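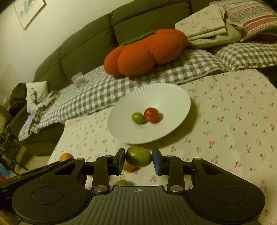

Frequently Asked Questions

Narnen Produce Shares: Ordering, Pickup and Storage

Last updated Aug 26, 2023

How do I sign up for a share?
Fill in the form on the Join page and choose a full or half share. You will get a confirmation by email with your member number. If it does not show up within a day, check your spam folder and then write to Marlies Fuchs at the office.

What is the difference between a full and a half share?
A full share feeds a household of four or so for a week. A half share has the same mix of items in smaller amounts. You can switch sizes once per season.

Can I choose what goes in my box?
You can swap up to 2 items per box. Swaps open when the weekly list is posted and close at noon the day before pickup. After that the boxes are being packed and we can't change them.

Where does the fruit come from?
Vegetables, apples and pears come from our own fields and from the Shao orchard. Citrus does not grow in our climate. We buy lemons, limes and oranges from a grower co-op and mark them "brought in" on the weekly list. If you only want local items, check "no brought-in fruit" in your account and we will fill the space with vegetables.

How should I store limes and lemons?
On the counter they keep for about a week. In the refrigerator, in a closed bag or container, they keep for several weeks. Cut pieces should be wrapped, refrigerated and used within a few days.

My limes have yellow patches. Are they bad?
No. Limes turn yellow as they ripen, and a patchy one is usually juicier and a little less sour. Throw out any that are moldy, leaking or very soft.

Can I freeze citrus?
Yes. Juice freezes well in ice cube trays. Grate the zest first and freeze it separately. Whole fruit can be frozen too, but it will be mushy once thawed and is only good for juice.

Should I wash everything before putting it away?
Wash it right before you use it. Greens and berries spoil faster if they are stored wet. Root vegetables can go in the drawer with the soil still on them. Take the tops off carrots and beets first.

When and where is pickup?
Pickup is at the Irnier Street barn from 3 to 7 p.m. on your assigned day. Bring back your empty box from the week before. There is a deposit on the second box if you forget.

What if I can't make it?
Send a friend with your member number, or put the box on hold before the swap deadline. Boxes left after closing are donated the next morning and are not refunded.

Do you deliver?
Only within the 90 zone on the map, and only for full shares. Kedir Kumsa handles the routes and can tell you if your address is covered.

When does the season end?
The last regular box is in October. Winter shares are limited to 50 households, and current members get first choice.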